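Informe de avance, junio
Proyecto Notcombe - catálogo y préstamo de semillas locales
Para: Kaisu Pesonen

1. Catálogo
Quedan registradas 183 variedades. Nesrin Sezer ha revisado las fichas de leguminosas y faltan las de hortalizas de hoja, que pasan a julio.

2. Germinación
Se probaron 100 lotes y 71 superaron el umbral acordado. Los demás se retiran del préstamo hasta repetir la prueba.

3. Gasto
Se han pagado 870 euros en sobres y etiquetas. La partida de transporte sigue sin usar - Jiahui Yin propone pasarla a formación.

4. Material de clasificación
Los lotes se separan por familia en cestas de malla de colores, entre ellas naranjas y amarillas.
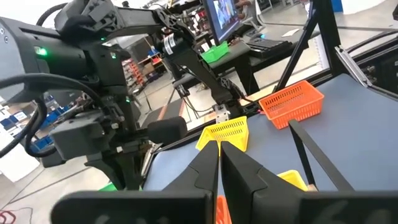
5. Pendiente
Firmar el acuerdo con el vivero de Wolde y fijar la fecha del segundo taller.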